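Automation in a Hotel Laundry and What It Changes for the Staff
Project report, Work and Technology course
Lụa Đinh and Đạt Vương
Feb 7, 2020

1. Background

The laundry we studied belongs to Hotel Damlow and washes the bed linen, towels and work clothes of the hotel, together with the private clothes of guests. The hotel has 200 rooms. In June the management bought a robot arm from the company Randach for the small machines, where the guest clothes are washed. The large machines for sheets are still loaded by hand and were not a part of our project.

Our question was simple: what is different in the working day of the people since the arm came? We did not try to decide if the purchase was a good one for the hotel.

2. How we worked

We visited the laundry during the morning shift and also during the evening shift. We talked with the workers in the breaks and we were allowed to read the shift book, in which every stop of the robot is written with the time and the reason. The book had 542 entries when we copied it. Some reasons are written only as "door" or "sock", so we had to ask what was meant.

We asked the same questions to all workers, but we let them speak freely after. Two workers did not want their words in the report, and we have left them out.

3. Tasks before and now

Before, one person carried the bag of a guest from the shelf to the machine, checked the pockets, loaded, chose the program, and came back when the wash was finished. The same person also folded. Each guest bag had one worker from beginning to end, and the initials of this worker were put on the paper slip.

Now the pockets are still checked by a person, and the program is still chosen by a person. The robot opens the door, moves the clothes and closes the door. Folding is done at another table, often by somebody who has not seen the bag before. The slip has two sets of initials, and when a button is missing it is harder to say where it was lost. Several workers named this as the thing they like least.

The bending is less. This was the first answer from almost everyone over fifty. One woman told us that her back is better in the evening, but that her feet are worse, because she stands longer at the folding table.

4. The stops

Most of the stops in the book concern the door. The gripper must come to the right place at the edge, and if a machine has moved a little during spinning, the arm does not find this place anymore. Then a worker pushes the machine back to the tape on the floor and starts the arm again from the panel. It is a short job, but it interrupts the folding, and in the evening shift there is only one person for both.
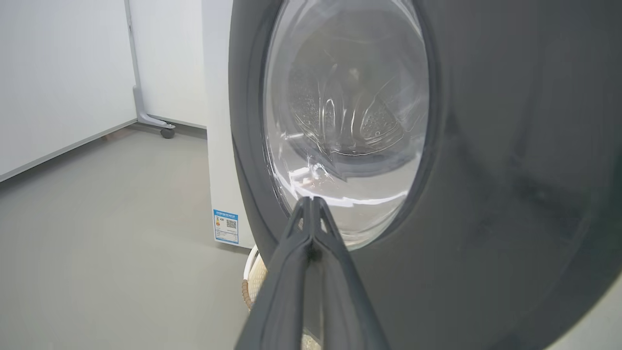 Figure 1. The two fingers of the gripper at the door of a front-loading machine. The drum can be seen through the glass.

The training for the panel was given in one afternoon by a technician from Randach. The workers of the evening shift could not come, and they learned it later from their colleagues. We think this explains why the evening entries in the book are longer and why the technician was called more often in the evening. We can not prove it from the book alone.

5. Pay and responsibility

Nobody lost the job. The pay is the same as before, although the workers now also restart the robot and write the book. The shift leader has asked for a small addition for those who are trained on the panel. At the time of our last visit there was no answer from the management.

6. What we suggest

The training should be repeated for the evening shift, in paid time. The slip should have a line for remarks, so that the person who checks the pockets can write about loose buttons before the bag goes further. We also suggest a rubber mat at the folding table.

We thank the workers of both shifts for their patience with our questions.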